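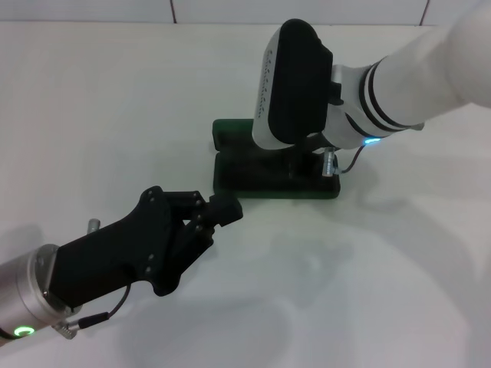 Last updated: 24 January 2019
Filed under: Workshop & Home > Surfaces > Bench tops

Comach Series 2 white bench top: review after a winter of use

The Comach Series 2 is a white work surface sold as a blank, without legs or a frame. It is aimed at craft rooms, laundries and small repair benches. The test unit was bought at retail through Kashindye and fitted to an existing steel underframe. It replaced a Vullero top of the same depth.

Fitting

The blank arrives with its corners protected and the working face under film. The film peels off in one piece if it is lifted from a short side. Pilot holes are not supplied. The instructions call for fixings at centres no wider than 500 mm, but the hole template is printed for 600 mm, so ignore the template and mark out with a tape. The underside takes a screw cleanly and we had no breakout.

The rear edge is square. Most walls are not, and ours had to be scribed. The supplied sealing strip is too stiff to follow a small hollow in the wall, and a bead of neutral-cure silicone did the job better. Allow a full day before loading the top.

Surface

The finish is a low-sheen white. Under a single overhead light it shows less glare than the Vullero, and small black parts are easy to find on it. Pencil marks come off with a damp cloth. Ballpoint needs methylated spirits, and so does flux residue. Super glue can be lifted with a plastic scraper once it has cured, but leaves a dull patch that only shows at a low angle.

Scratch resistance is average. Dragging a steel vice base across the top left two fine grey lines. These polished out partly and were still there at the time of writing. A cutting mat is needed for any knife work.

Heat is the weak point. The data sheet gives a limit of 84 degrees Celsius for brief contact, which rules out hot pans and any soldering iron without a stand. The Vullero was more forgiving here, though it yellowed.

Flatness

Checked with a straightedge in October, after fitting, the top was flat along its length and had a slight crown across the middle. This has not changed. A heavier load at the front edge gives no visible sag as long as the closer screw spacing is used.

Price and alternatives

Gaketow sells a similar blank for slightly less. Its edge banding is thinner and the colour is closer to cream, which matters if it has to match an existing run of cupboards. Replacement edging for the Comach can be ordered separately, in white only.

Recommended for light assembly, sewing and sorting. Not recommended beside a stove.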